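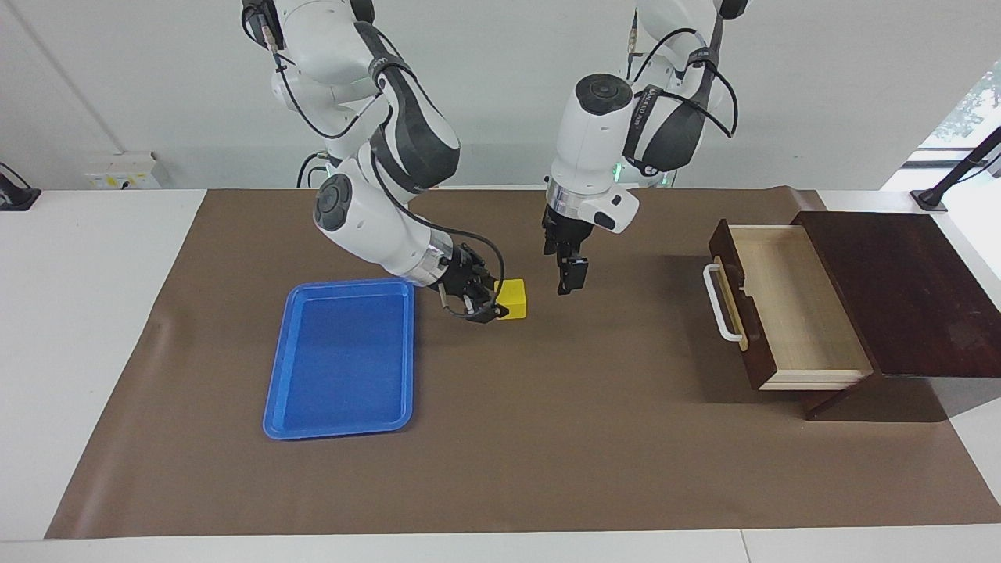 Rudby Home Workshop Club - Tips Page

Notes from the open day at Trarnness
Posted 2022-11-13 by Ebere Mohammed

Eleven of us signed up for the open day and 44 people came through in all, counting the families. The Trarnness staff had two benches set up, one with a two-armed robot moving small objects around a table and one where you could try gripping things by hand with a pair of trigger tongs. Nnamdi Ekpo ran the robot bench and took questions for most of the afternoon.

I went expecting to write up the machines. Most of what I wrote down was about how they set up a work table, and a good part of it is useful at home. I have sorted it by job. Where a tip came from one of our own members on the drive back, I say so.

Covering the table

The robot bench was a white table with a big sheet of brown paper over it. Ordinary kraft paper does well on a kitchen table or a bench for gluing, painting, potting plants or cleaning brass. It takes spills better than newspaper and does not leave ink on your hands.

Buy the roll, not the folded packs. Folded sheets never lie flat and small screws collect in the creases.

Cut the sheet a little smaller than the table so a margin of the tabletop shows. Paper that hangs over the front edge gets caught on a belt buckle or a sleeve and everything on it moves.

If the back edge curls up, roll the sheet the opposite way around a cardboard tube and leave it overnight. For a quick fix, use two strips of painter's tape along the back. Do not use packing tape on a finished table. It took the varnish off my sideboard in May.

Change the sheet when you can no longer find a dropped part on it. Old sheets go under the car or in the bottom of the compost bin if there is no paint or oil on them.

Pick a color that shows the part

Nnamdi had a small yellow cube on the brown paper and you could find it from across the room. We ought to do the same with our own small tools. A black hex key on a dark bench is as good as lost. A wrap of yellow electrical tape around the shank fixes that, and it also tells you whose it is if everyone in the house picks a different color.

Light parts on dark paper, dark parts on light paper. For watch batteries, small springs and clear plastic bits I use a dark dish towel with the edges rolled up.

A tray for each job

There was a blue plastic tray on the bench with raised, rounded rims. Get a few like it. Secondhand cafeteria trays are fine, and so are the shallow trays sold for boots, cut down if they are too long.

One job, one tray. If you have to stop for supper, the whole job goes up on a shelf and comes down again as you left it.

Empty the tray before you start. Lawal Garba says half the mystery washers in his garage come from the job before.

Put the tray on the side of the hand you set things down with, close to the work. Lawal is left-handed and had his on the wrong side for years.

Wash trays in warm water with dish soap. Scouring pads scratch the bottom and the scratches hold grease.

Open the drawer first

A dark wooden cabinet stood at the right of the robot table with its drawer pulled all the way out. I asked Nnamdi whether that was how they always ran it. He said opening and closing a drawer is a separate exercise for the robot, and he likes to practice each part on its own before putting them together.

At home the tip is simpler. Before you pick up a stack of plates or a hot pan, open the drawer or cupboard it is going into, or clear the spot. Fatima Obi does this with the oven too - trivet out, counter clear, then the door.

Handles. The drawer in the demonstration had a white U-shaped handle, and Nnamdi said a handle you can get behind is much easier for a gripper than a round knob. The same goes for anyone with sore hands. Fatima changed the knobs in her mother's kitchen to U-shaped pulls and it took her one morning. If you do this:

Measure the distance between the screw holes, center to center, and drill a scrap piece first.
Fill the old knob hole from the back with a glued dowel, or choose a pull with a backing strip wide enough to hide it.
Tape the drawer front before drilling so the finish does not chip.
Use the screws that come with the pull only if they match the thickness of the drawer front. Too long and the pull rattles.

Sticking wooden drawers. Take the drawer out and look for shiny places on the runners. Sand those lightly and rub them with a plain candle. Do not spray oil on bare wood. It swells and picks up dust.

A pale unfinished drawer interior marks easily. Line it before you put anything metal in there. Leftover kraft paper works and costs nothing. Trace the drawer bottom, cut just inside the line and leave it loose so you can lift it out and shake it.

Holding small things

At the second bench Temitope Akpan had us pick up dried beans, a wooden block and a boiled egg with the trigger tongs. Everybody squeezed too hard on the egg. Her advice was to bring both jaws up to the object before closing, so that one side does not push it away from the other. Try it with kitchen tongs on a dumpling or a ripe tomato and you will see the difference.

For small screws, a dab of beeswax on the screwdriver tip holds better than a weak magnet. For short nails, push the nail through a strip of cardboard, hold the strip, and tear it off when the nail is started.

If you are using only one hand, park the other one somewhere clear of the work. I have the scar from a bread knife to go with that one.

Cords

Cables on a robot arm need enough slack for the joints to bend and no more. The same rule is good for an iron or a glue gun. Pull the tool to the farthest point you will need, add a hand's width, and clip the cord to the edge of the table there. Never run a cord across the front where you stand.

Hook-and-loop ties are better than zip ties for anything you will move again. Edet Hardware on the corner sells them by the roll.

Questions people asked

Could it unload a dishwasher? Nnamdi said not one he would trust with his own glasses.

How much practice does it need? He said the team had logged 2,000 tries at handling blocks before the open day and would keep going.

Is it for sale? No.

Next visit

We have asked Lenau Upholstery if they will take a group. They can fit 11 people at a time, so there will be a list at the clubhouse. Wear closed shoes. If you have a tip for this page, write it on a card and leave it in the box by the drill press, with your name on it please. The last two cards had none and I could not ask what "use the short one" meant.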